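Grastar Open Day – Visitor Safety Walkthrough Checklist
Site: Raptis building, ground floor workroom
Date: October 8, 2023
Completed by: Charalambos Psarras, visiting reviewer
Copy to: Grastar front office; Flarkier (event insurance)
Rating used: OK / Fix / Not shown. "Not shown" means I asked and did not get to see it. It does not mean a pass.

General remark before the items. The invitation promised "a fully safe, hands-on look at how robots learn everyday work." I have been to enough of these to read that sentence slowly. I did the walkthrough during the afternoon session, with staff working and visitors coming through, and I wrote comments as I went. A few have been tidied up since. The ratings have not been changed.

SECTION A – ARRIVAL AND SIGN-IN

A1. Sign-in sheet at the door, with time in and time out
Rating: Fix
Comment: Time in was being filled out. The time out column was blank for everyone above me on the page, including people I had just passed in the parking lot. If the alarm goes off, this sheet is no use for a head count.

A2. Visitor limit posted and followed
Rating: Fix
Comment: The limit given to me was 50. It was on the back of the sign-in clipboard, where visitors don't look. I was told 459 people had registered across all the sessions. Fine, but I want to know who stops number 51 at the door, and I got two different names.

A3. Safety talk before entering the work area
Rating: OK, barely
Comment: The talk lasted less time than the welcome speech. It covered exits, restrooms and not touching equipment unless invited. It left out what to do if a visitor feels unwell wearing the gear.

A4. Visitors told that cameras are recording
Rating: OK
Comment: Said out loud and printed on the sign-in sheet. Nothing on how long recordings are kept. I asked and was promised an email.

SECTION B – EXITS AND WALKWAYS

B1. Exit doors unlocked from the inside
Rating: OK
Comment: Tried both myself. The second one sticks and needs a shoulder. A child would not manage it.

B2. Exit route clear for its full length
Rating: OK at 1:30, Fix at 3:00
Comment: Coats and bags had piled up near the rear door by the second visit. Give people somewhere to leave their things.

B3. Evacuation plan on the wall and current
Rating: Fix
Comment: The plan shows a partition that is no longer there.

B4. Meeting point known to staff
Rating: Not shown
Comment: Three staff asked. Two said the front lawn, one said the side lot.

SECTION C – THE DEMONSTRATION

C1. Equipment matches what visitors were told
Rating: Fix (wording)
Comment: The flyer says "robots at work." What I watched was people at work, with grippers in their hands. The staff explained that the recordings are used later to teach a machine, and I have no reason to doubt that, but a parent reading the flyer expects a machine moving by itself and will look for a fence and a stop button. Say what it is. The real risks in this part of the room are tired wrists, pinched fingers and people walking backward into each other.

C2. Grippers safe to hand to visitors
Rating: Fix
Comment: The pads close with more force than I expected when I squeezed one on my own thumb. No injury, but I would not hand it to a seven-year-old, and the lower age limit was "we use our judgment." Put a number on it.
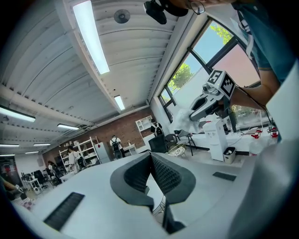

C2/C4 – Grippers in hand, operator with head-mounted device, others working along the brick wall.

C3. Loose items kept away from moving parts
Rating: Fix
Comment: Lanyards should come off or be tucked in before anyone picks up a gripper. The same goes for plastic sheet and wrapping, which ought to be either in the task or in the trash. I raised it with the floor lead, who said it had never been a problem. That is what is always said before it is one.

C4. Head gear fits and does not block the wearer's view
Rating: OK with comment
Comment: People who wear glasses need extra time to get the strap right. One visitor in the session before mine gave up, according to the staff. Ask about glasses at sign-in. I also want the straps wiped between users, and I saw wipes but no wiping.

C5. Packs and body-worn gear: weight stated, time limit set
Rating: Fix
Comment: I asked what a pack weighs and was told "not much." Weigh one and write it on a label. I was told staff take a break every 50 minutes. There was no timer and no log, so I have only their word for it.

C6. Cables controlled
Rating: Fix
Comment: Cables from hand-held gear need a clip at the wrist or elbow. My own sleeve caught one when I tried the gripper. Prudard, who supplied the gear for the day, apparently includes clips in the box. They were still in the box.

C7. Working space between people
Rating: Fix
Comment: Several people in gear share one room with the visitors. Someone looking down at a task is not looking at a stroller. Tape on the floor would cost next to nothing. I suggested this last October as well.

C8. Stands, chairs and baskets kept out of the path
Rating: Fix
Comment: A tripod leg is the easiest thing in the room to trip on. Keep the tripod and the floor basket together on the wall side and leave one walkway that stays a walkway.

C9. Claims made to visitors
Rating: Not a safety item, but I was asked
Comment: The presenter said the finished robot will handle "any household job." I asked which jobs it handles now and got a slide about next year. I am not against the work, and the people doing it were patient and careful with their hands. I would like the talk to be as careful.

SECTION D – ROOM CONDITIONS

D1. Lighting
Rating: OK
Comment: Plenty of light from the ceiling fixtures and the big windows. Glare may bother people in head gear when they turn toward the glass. Worth asking them.

D2. Storage and shelving
Rating: Fix
Comment: Tall shelving in a room full of visitors should be fixed to the wall. I was told it is. I asked to see a bracket and we moved on to the next item. Heavier things belong on the lower shelves in any case.

D3. Tables and work surfaces
Rating: Fix
Comment: Too much clutter along the window side. Small objects near a table edge end up on the floor, and then under a shoe.

D4. Drinking water
Rating: OK
Comment: Dispenser under the windows, waste bin next to it. Check the floor there for spills now and then – I did not see this on the staff's own list.

D5. Fire extinguisher present, in date, not blocked
Rating: Not shown
Comment: Said to be in the hallway. The hallway was closed off for deliveries while I was there.

D6. First aid kit
Rating: OK
Comment: Well stocked apart from the cold packs. The person trained to use it was at lunch, with no stand-in named.

D7. Battery charging
Rating: Not shown
Comment: I was told charging happens in a locked room overnight. Overnight and locked is the wrong combination in my view. Grastar disagrees. I would like Flarkier to give an opinion in writing.

SECTION E – ACTIONS

Before the next session: wrist clips on, lanyards off, rear exit cleared, lower age limit written down, a stand-in for first aid.

Within 13 days: evacuation plan redrawn, sticking door planed, pack weights labeled, break log started, shelf brackets shown to me in person.

Open, owner not agreed: battery charging, length of time recordings are kept, flyer wording.

Reply from Grastar floor lead, added at the bottom of the sheet: "Agree with most of this. We think C1 is a matter of taste. Floor tape is ordered."

Reviewer's note: C1 stays as Fix. Please send the order confirmation for the tape.

Signed: C. Psarras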